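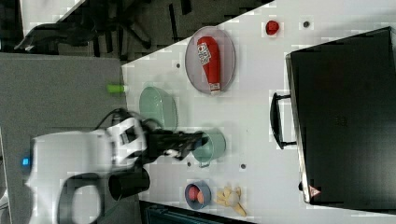 Xiaoyan Tang asked after the last version of this talk why we still publish batting average at all, when the park factor moves it so much. Take her question first. Short answer: the league bylaws require it, and the box score software prints it. The longer answer is the rest of the session.

Slide 1. Title
Park effects in a short-season league. February 24, 2019. Say name, say club, move on.

Slide 2. The problem
Lellach plays at altitude with a short right field. Ibarra plays near the coast with heavy evening air and a deep gap in left center. Same league, same ball, same schedule. A left-handed pull hitter at Lellach looks like a prospect. The same hitter at Ibarra looks like a bench bat.
Don't name players here. Last time this used up ten minutes.

Slide 3. Data
3 seasons. 564 games. Plate appearances with a missing batted-ball type are dropped from the doubles and triples models and kept for walks and strikeouts.
Scorers at Dranach marked line drives much more freely than everyone else until the change of scorer in November. Line drive and fly ball are therefore merged for that park.
Pause for the table.

Slide 4. Method
Basic factor: runs per game at home, both teams, divided by runs per game on the road, both teams. Then regress toward 1.00. With this few games the regression is heavy. A raw factor of 1.20 does not stay at 1.20.
Handedness is handled separately. Switch hitters go with the side they batted from in that plate appearance.
If asked about weather: temperature at first pitch is in the model, wind is not. Wind readings come from the nearest airfield, and at Lellach the airfield is on the other side of the ridge.

Slide 5. Triples
Room usually wakes up here. Triples depend on the outfield corners, the runner, and the right fielder's arm, in an order we can't establish. The sample is small. Show the interval, then the estimate. Leave the interval on screen while talking.
Womano has the largest triples factor in the league and also the widest interval. Its right field corner has a dead spot where the padding meets the bullpen fence. Balls stop there.

Slide 6. Pitchers
1794 innings from pitchers who worked in at least two home parks over the period. This is the cleanest comparison we have. Strikeout rate hardly moves with the park. Home run rate moves a lot.
Uriel Navarrete's objection - that pitchers who change clubs are not typical pitchers - is correct. Say so. The cutoff for the published table is 1000 batters faced, and lowering it did not change the order of the parks.

Slide 7. Use
Apply half the factor to a player's season line, as half the games are on the road. Do not apply it to a single series. Do not apply it to fielding.
Clubs wanting the adjusted lines should send rosters with batting side filled in. Blank entries are returned.

Slide 8. Questions
Backup slides: regression constants, Dranach scoring change, doubleheaders of seven innings (scaled per out - see slide 11).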